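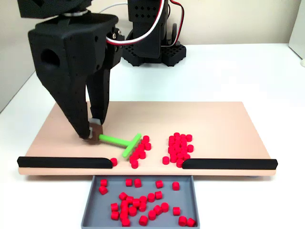 Robot Learning, Unit 6: Pushing a lot of things at once
Notes by Keyvan Nazari, Hutham

These go with the July lecture in Vishwakarma Hall. I talk faster than I write, so a few things I waved my hands about in class are spelled out more carefully down below, and a couple of things I said in class got dropped on purpose (the bit about sand, mostly — we'll come back to it in Unit 8).

6.1 What the task is

We have a flat board, a bunch of small red pieces on it, and an arm holding a T-shaped pusher. Along one edge of the board there are two rails with a gap between them, and outside the gap is a tray. Get the pieces through the gap and into the tray. A trial runs 90 seconds and your score is the share of pieces that ended up in the tray when time is called.

I love this task because you can explain it to anybody in one breath and it still breaks most of the methods we've covered so far! Back in Unit 4 we pushed one block and tracked its x, y and angle. Three numbers, nice and cozy. Now every piece has its own three numbers, they bump into each other, they hide each other from the camera, and what one of them does depends on which neighbors it's touching. You do not want to write down that state vector. I've tried it, and it was a sad afternoon.

So this unit is really about one question: what should the robot keep track of when there's too much to keep track of?

6.2 The state as a picture of "how much stuff is where"

Lay a grid over the board. For each cell, write down what fraction of the cell is covered by pieces. That's it, that's the state. Call it x. If you flatten the grid into one long column you get a vector with one entry per cell, each entry between 0 and 1.

What you give up:
You no longer know which piece is which. (Who cares, they're interchangeable.)
You no longer know if a piece is standing up or lying on its side. (This one does matter a bit, see 6.6.)

What you get:
The size of x doesn't change when you add pieces or when pieces leave the board. You also get x almost for free from the camera, by thresholding on color and averaging inside each cell. There's no tracker to lose its lock and no matching of this frame's pieces to last frame's pieces.

Someone asked after class how fine the grid should be. My rule of thumb is that a cell should be a little bigger than one piece. Much finer and every cell is basically on or off, so you're back to tracking individuals without meaning to. Much coarser and the gap itself gets blurry, and then the planner will happily shove things at a rail and believe it scored.

6.3 A push model you can fit before lunch

Let u be a push: where the crossbar starts, which direction it goes, and how far. The simplest model I know says that for a given push, the next state is a linear function of the current one:

x_next = A(u) x

Each column of A(u) tells you where the stuff in one cell goes. Cells the crossbar never sweeps get left alone, so most of A(u) is just the identity. Cells in the sweep get moved to the far end of the push, with some smear to the sides.

Is the world linear? No! Pieces jam, a packed clump moves as one body while spread-out pieces roll off on their own, and you can't put two pieces in the same spot. But the model only has to be good enough to rank pushes against each other, and it's surprisingly decent at that.

Instead of fitting a separate matrix for every possible u, we do the usual trick. Rotate and shift the grid so that the push always starts at the same place and always points the same way, fit one A for that standard push, then rotate the answer back. All the data from everywhere on the board helps fit the same matrix. For the lecture I used the Retley set, 663 recorded pushes with a before and after grid for each. Ordinary least squares with a small ridge penalty, clip the negative entries, done. It runs on your laptop.

Careful with one thing: columns don't have to sum to one. Near the gap, stuff leaves the board, and if you force the model to conserve everything it'll pile up ghost pieces along the edge. I made that mistake in the first version of my own code and spent way too long blaming the camera.

6.4 Scoring a state

We need a number that goes down as things get better. Give each cell i a cost d_i, the distance from that cell to the gap, and take

V(x) = sum over i of d_i x_i

Use the path distance, going around the rails, and not the straight line to the tray. For a cell tucked up behind a rail, the straight line cuts right across the rail and tells you you're almost home. You aren't! That piece has to travel sideways along the rail first, then out.

Notice V is linear in x too, so V of the predicted state is one dot product. You can score thousands of candidate pushes in the time it takes the arm to lift and reposition.

6.5 Greedy, and where greedy gets stuck

The greedy planner samples a pile of pushes, predicts x_next for each, and picks the one with the lowest V. Early in a trial it looks brilliant. Big clump, big push, V drops like a rock.

Then you run into situations like the one here, seen looking across the board toward the tray. 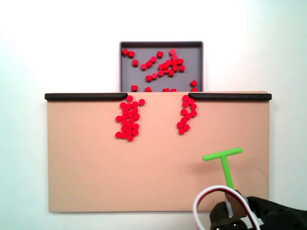

Two groups of pieces near the gap, bare board between them, pusher off to the lower right.

Before reading on, cover up the rest of this section and decide what push you'd make first.

Okay. The crossbar is straight and it's wide. Both groups hang off the inner ends of the rails, so a push straight toward the tray on either one tends to press part of that group into the rail end. Under our model, the stuff that lines up with the gap goes out and the stuff that lines up with the rail just stops. V still goes down a little, so greedy likes it. Do that a few times and you've got a tight wad packed against the rail tip, and every push after that scores close to zero.

The better plan starts with a push that looks kind of pointless. Nudge a group sideways toward the middle, so it lines up with the open space, and only then push out. The sideways nudge barely changes V (you've moved things across, hardly closer), so greedy ranks it low. You only see why it's good if you look at the push that comes after it.

Also look at what happens if you summarize the board with one average position, which several of you proposed on the Unit 5 problem set. With two groups, the average gets dragged toward the space between them. Push there with a narrow tool and you'd be sweeping bare board. The grid doesn't have that problem, and that's most of why I like it.

6.6 Looking ahead

Drirance is the planner we use in lab, and it does the simple thing: roll the model forward several pushes, score the end, keep the first push, execute, take a new picture, replan. I set the horizon at 7 for the course. You can go longer, but the smear in A piles up every step, and by the end of a long rollout the predicted board looks like fog. Planning carefully through fog is a waste of compute.

Some things I've noticed running it:

Horizon 2 already fixes a lot of the rail trouble. If you're short on time, start there.

Replanning after every push matters more than having a great model. I'd take a so-so model with a fresh picture over a fancy one running blind.

Single pieces off by themselves are a pain. They cost as much time per push as a full clump and they're worth one piece each. Near the end of a trial I'd let the planner ignore anything far out and clean up close to the gap.

Tipped pieces roll. Our pieces are short cylinders, and one on its side will go places the grid model never dreamed of. You can add a second channel to the grid for "lying down" if your camera is good enough to tell. I haven't found it worth the trouble yet, but I'd be glad to be proven wrong, so somebody please try it for a final project.

Lift the pusher between pushes. If you drag it back across the board you're making a second push that your model doesn't know about.

6.7 What about just learning a policy from demos?

Fair question, and we'll spend all of Unit 7 on it. Short version: a policy trained on human pushes picks up that sideways nudge without anyone writing down a cost, because people do it by instinct. What it doesn't give you is a knob. If I move the gap, the planner needs a new d and nothing else, while the policy needs new demos. Keep that trade in mind when you read the Unit 7 paper, and notice that its authors never move their goal.

6.8 Problems

1. Show that if A(u) only moves stuff toward lower d, then V can't go up, whatever x is. Where did you use the fact that the entries of A are nonnegative?

2. Fit A on half of the Retley pushes and test on the other half. Report the error in predicted x and, separately, how often the model correctly says which of two pushes lowers V more. Which of those two numbers would you rather brag about?

3. Draw a starting board (by hand is fine) where greedy never moves anything off, but a horizon of two clears at least part of it. You need the rails for this one.

4. Swap path distance for straight-line distance in d and rerun Drirance in simulation. Tell me where the pieces end up stuck, and include a plot of the final grid.

Turn in code with problems 2 and 4. If your fit takes more than a few minutes you've probably forgotten to rotate the grids, so check that before you email me.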